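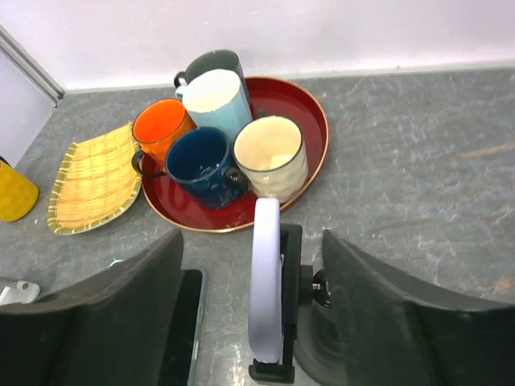
Mugs on a Counter: Arranging a Shared Coffee Corner
Project report, Household Space and Objects, second semester

1. Where the question came from

In the building where I rent a room, the coffee corner belongs to everybody who uses the kitchen. In May we had a small discussion about it. One person wanted all the mugs back inside the cabinet after washing. Another wanted them outside, where the hand finds them. I decided to use this discussion for my project, and my supervisor agreed, on the condition that I also try the arrangement myself and do not only ask people for opinions.

The question of the report is simple: if mugs stay on the counter, what must be under them and beside them so that the counter is still a place to work?

2. The objects

The mugs do not come from one set, and this was my wish from the beginning. On the red tray there are five of them: dark gray, pale blue, orange, navy blue with small white specks, and cream-white. The cream-white one has a dimpled surface outside, like hammered metal, and a dark line at the rim. People in the kitchen called it "the soft one," although it is ceramic as the others.

The tray is round, glossy and deep red, with a thin copper-colored rim. Beside it I kept a shallow woven bamboo tray, pale yellow with a green border. In my notes the red tray is called Skirkik and the bamboo one is called Kandow, after the names on the paper labels they were sold with. The navy mug came from the Ortuño shop near the bus stop and holds 335 ml by my measuring cup. The dark gray mug is bigger, nearly 500 ml, and this was important later.

The counter is gray with marble veins. It is beautiful but not practical for my subject, as small crumbs are difficult to notice among the white veins until the light comes from the side.

3. Arrangements that I tried

First arrangement: all mugs in one line along the wall, no tray. It looks tidy in the evening. By the next morning the line is broken, and the mugs are spread over the part of the counter where we cut bread.

Second arrangement: mugs on the bamboo tray. The weave is not flat enough for a narrow base, and the tall blue mug was not steady there. I stopped this one after 2 days.

Third arrangement: mugs together on the red tray, bamboo tray next to it and left free for spoons and tea bags. This is the one I kept.
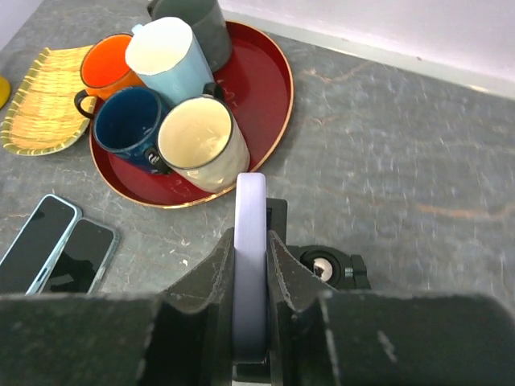 With the third arrangement the rule for the users was only one sentence: a clean mug goes back on the red. I did not say which mug should stand in which place. After some days a habit appeared without my help. The dark gray mug went to the back, toward the wall, and the cream and navy mugs stayed in front. I think the reason is the size. A big mug in front hides the small ones, and people here prefer to see all the colors before they choose.

The handles were the weak point. Five mugs fit on the tray if they stand close, but then the handles have to go somewhere. The black handle of the orange mug hangs over the edge of the tray, toward the bamboo one. The navy handle lies against the cream mug. When a person takes the cream mug quickly, the navy one turns a little. Nothing was broken during my project, but I heard the sound of ceramic on ceramic many times, and one user complained about it in the morning.

Another thing I did not plan is that a counter with free space invites other objects. Phones are put there, keys also, and once a bag of onions. I asked the users to keep the bread side free, and for phones I did not make any rule.

4. What the users said

I left a sheet of paper on the refrigerator and collected 30 short comments. Most of them are one line. I grouped them by subject.

About finding a mug: the comments are positive. The phrase "I don't open the cabinet anymore" is repeated in different words.

About cleaning: the comments are mixed. It is easy to lift one tray and wipe under it, but with five mugs on top it is heavy, and some people wipe only the border — I do the same when I am late for class.

About the look: here the opinions are far from each other. One user wrote that different colors make the kitchen friendly. One wrote that it looks like a yard sale. I could not find a middle position.

5. Changes for the final version

I would use the same tray with four mugs and move the dark gray one to the cabinet. I would turn all handles to the outside, but never over the side where people walk. I also tested a small rubber ring by Clileck under the blue mug, and it moved less, but the ring collects dust and must be washed by hand.

The last point is the crumbs. A tray protects the mugs from the counter, but it does not protect the counter. The stone around the tray should be wiped with a wet cloth at night and looked at again in daylight.

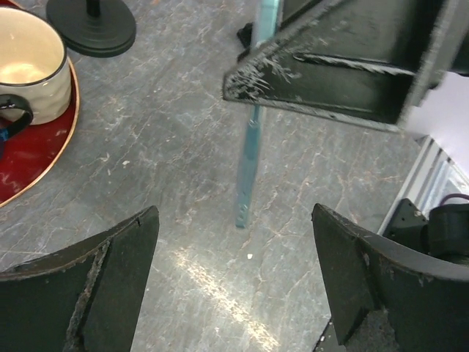

Hazem Alaoui
Student, second year. Supervisor: Benito Soler

6. Note on the surfaces

I add this note because my supervisor asked for it after reading the draft. A glossy red surface shows every mark. There are some white smudges on it, and near the edge they are more visible than in the middle, where the mugs cover them. I tried warm water and dish soap, then a paste of baking soda. The paste is better, but it should be rinsed well or it leaves its own white film.

The marble pattern has the opposite behavior — it hides a white crumb almost completely. For a next project I would compare the same tray on a plain dark counter, if I find a kitchen that has one.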